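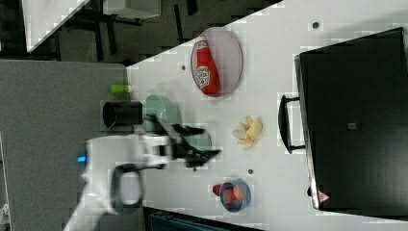

Thick, Thin and In Between: How Liquids Flow

Curkasard Museum of Everyday Science, Grurness
Learning pages for readers aged 8 to 11
Page last updated Saturday, September 3, 2022

Water leaves a glass as soon as the glass is tipped. Honey takes its time. Ketchup may refuse to move at all, and then arrive on the plate in one large lump. All three can be poured, yet they behave in very different ways. Scientists who study how materials flow work in a subject called rheology (say "ree-OL-uh-jee"). The word comes from Greek and means the study of flow.

What is a liquid?

A liquid is a material that takes the shape of its container. If you pour juice from a tall glass into a wide bowl, the amount of juice stays the same, but its shape changes. A solid, such as a brick, keeps its own shape wherever you put it.

Everything around you is made of very small particles. In a solid, the particles are held in place, and they can only shake a little where they are. In a liquid, the particles are still close together, but they can slide past one another. This sliding is what allows a liquid to flow.

What is viscosity?

Viscosity (say "vis-KOS-i-tee") is a measure of how strongly a liquid resists flowing. A liquid with low viscosity is thin and runs easily. Water, milk and vinegar have low viscosity. A liquid with high viscosity is thick and runs slowly. Honey, syrup and molasses have high viscosity.

You can think of viscosity as a kind of rubbing inside the liquid. When syrup moves, each layer of it drags on the layer beside it. The stronger the drag, the slower the syrup goes.

Viscosity is different from density. Density tells you how much material is packed into a space. Cooking oil is thicker than water, so it pours more slowly, but it is less dense than water, so it floats on top. Many adults mix up these two words.

Warm liquids and cold liquids

For most liquids, temperature makes a large difference. As a liquid becomes warmer, its particles move faster and slide past one another more easily. Pancake syrup that has been in the refrigerator pours slowly. The same syrup, once warmed, runs across the pancake and over the side.

Engine oil is a good example of why this matters. Oil must flow between the moving parts of a car engine on a freezing morning, and it must still be thick enough to protect those parts when the engine is hot. The numbers printed on an oil container tell a mechanic how thick the oil is when cold and when hot.

Newton's rule, and the liquids that break it

More than three hundred years ago, the English scientist Isaac Newton wrote about how liquids resist being moved. Liquids that follow his idea are now called Newtonian liquids. At a given temperature, a Newtonian liquid has the same viscosity whether you stir it gently or quickly. Water is Newtonian. So is cooking oil, very nearly.

Other liquids change when they are stirred, shaken or squeezed. These are called non-Newtonian liquids, and there are several kinds.

Liquids that become thinner

Ketchup is a famous member of this group. It contains tiny pieces of tomato spread through a watery liquid. Many recipes also include a small amount of a thickener. When the ketchup is left alone, the tiny pieces catch on one another and form a loose network, which holds the liquid in place. A gentle tilt of the bottle may not be enough to break this network, and so the ketchup stays where it is.

A shake or a squeeze pushes harder. The network comes apart, the pieces slide past one another, and the ketchup becomes much thinner. Now it flows. When it reaches the plate, the pushing stops, the network forms again, and the ketchup sits in a neat heap. Scientists call this behavior shear thinning. "Shear" is the name for a push that makes one layer slide over another.

A squeeze bottle makes good use of shear thinning. Pressing the sides pushes the ketchup through a narrow opening, and the ketchup thins as it passes through. Glass bottles cannot be squeezed, and this explains why people have tried so many ways of tapping them.

Paint is also made to be shear thinning. The brush pushes the paint, which spreads smoothly over the wall. When the brush is lifted, the paint thickens again, and this helps to keep it from running down to the floor. Toothpaste, hand lotion and mayonnaise behave in a similar way.

Liquids that become thicker

Some mixtures do the opposite. If cornstarch is stirred into a small amount of water, the result is a white mixture that drips slowly from a spoon. If you hit the same mixture with the spoon, it feels hard. This is called shear thickening.

The cornstarch does not dissolve in the water. Its grains stay whole, with a thin layer of water between them. When the mixture is moved slowly, the grains have time to slide around one another. When it is struck, the grains are pressed together and jam, rather like a crowd of people trying to hurry through a single door. After a moment the grains spread out, and the mixture runs again.

Materials that are hard to sort

Is toothpaste a solid or a liquid? On a brush, it keeps its shape as a solid does. In the tube, a push makes it flow. Materials like this have what is called a yield stress. They act like solids until the push on them is large enough, and then they act like liquids. Whipped cream and mayonnaise have a yield stress. Ketchup has one too, and this is the reason a bottle turned upside down may give you nothing.

Slime is different again. A slow pull stretches it into a long string, and a fast pull snaps it. Slime contains very long, thin particles that tangle together. Given time, they can slip free of one another. If they are pulled too quickly, the whole piece breaks.

Try it: a race for liquids

Ask an adult before you begin. This activity can be sticky.

You will need:
A smooth tray
Water, cooking oil, honey and ketchup
A teaspoon
Two thick books
A paper towel
A pencil and paper

What to do:
1. Write down the order in which you think the liquids will finish. This is called a prediction.
2. Lay the tray flat. Place one teaspoon of each liquid along one short edge, leaving a wide space between them. Wipe the spoon after each liquid.
3. Ask a helper to raise that edge of the tray and rest it on the books.
4. Watch the liquids move. Write down the order in which they reach the bottom.
5. Lay the tray flat again. Stir the ketchup quickly with the spoon, then raise the tray at once. Does it move in the same way as before?

Compare your results with your prediction. A prediction that does not match the result is still useful to a scientist. If you repeat the race, use the same amount of each liquid and the same two books, so that the test is fair.

Please put leftover food in the trash. Oil and cornstarch mixtures should not be poured down the sink, where they can block the pipes.

Words to know

Density: how much material is packed into a space.
Newtonian liquid: a liquid whose viscosity stays the same however fast it is stirred.
Particle: a very small piece of a material.
Rheology: the study of how materials flow.
Shear: a push that makes one layer slide over another.
Viscosity: how strongly a liquid resists flowing.
Yield stress: the size of push needed before a material begins to flow.

At the museum

The Bestlow Gallery has a display of 21 sealed tubes, each filled with a different liquid. Visitors may turn the tubes over and compare how quickly an air bubble rises in each one. School groups may book the Tomaszewski Learning Room for a guided session on liquids from April onward. Each session requires at least 2 adults to accompany the class.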